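第4讲 双臂装箱单元的安装与日常维护

一、安装基准
双臂单元的两个基座共用一根安装横梁，横梁固定在铝型材框架上。装配顺序为先调平框架，再紧固横梁，最后安装基座。基座螺栓按对角顺序分2次拧紧，首次只拧到贴合，第二次拧到规定力矩。横梁与台面前沿应保持平行，偏差超过3毫米时须松开横梁重新找正，不得靠修改程序坐标来补偿。

二、线缆走向
线缆由基座下方的开孔引出，沿连杆经肘部到达腕部。肘部和腕部须留活动余量，余量不足时腕部转到极限位置会拉扯接头，余量过大则线缆弧段容易扫到台面上的物品。检查时以低速让单臂走完全行程，另一臂停在收拢位，观察弧段是否与料筐、箱体或另一臂发生刮碰。
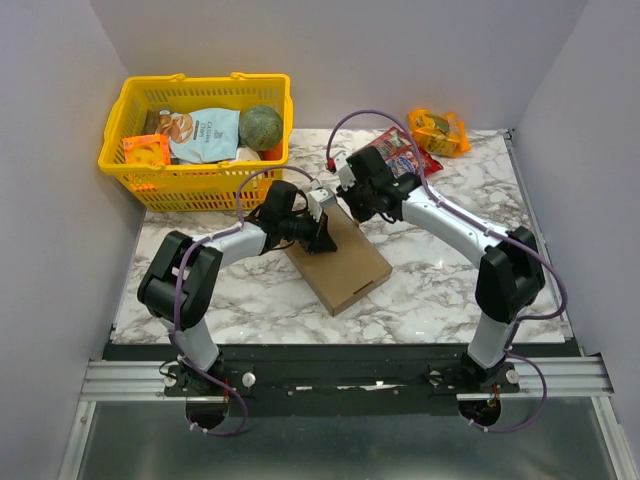 三、夹爪与协同校验
校验工件采用扁平纸箱，置于台面中部，两臂分别从两侧接近。纸箱受压后易变形，下压量应逐级增加，每级记录一次腕部电流。两臂的零位须在同一次上电后标定，分开标定的数据不能混用。夹爪指尖磨损后应成对更换，更换后重新执行零位标定。

四、维护周期
每运行约400小时，检查以下项目：
肘部关节有无异响和间隙
线缆外皮有无磨痕，孔口处重点查看
基座螺栓标记线是否错位
指尖表面有无缺口
发现外皮破损即停机换线，不允许用胶带包覆后继续使用。维护记录填入Folska表格，关节备件按Cirkix编号登记。

五、课后作业
写出单臂更换后的复检步骤，并说明其中哪几步需要两臂同时上电。

讲义修订：2020年12月13日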